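May 17, 2021

Tickets for Postcombe went on sale this morning and I got one!! I had the page open on my phone AND the laptop, sat at 400 in the line, then 300, then it froze at 19 and I nearly cried. Anyway, I'm in. Camping pass too.

Skerkeo are closing the small stage and Enik (who I've wanted to see since that live set I found back in March) are on right before them, so that's my whole evening sorted. Wendt are down as "to be confirmed," whatever that means. I'd trade half the main stage for them.

The pass came to $100 with the fees, so no takeout for a bit.
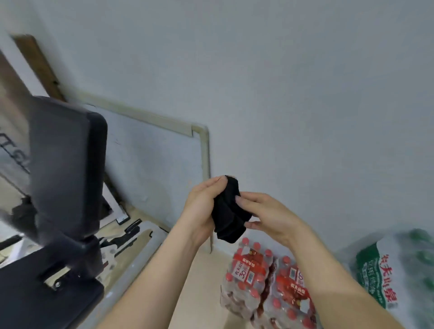 I still need a tent, mine leaked all over me the last time and I never did seal the seams. Maybe I'll look at used ones this week. And I want the early bus, because the late one gets you there after all the flat spots are gone. Now playing the Skerkeo record for the third time tonight.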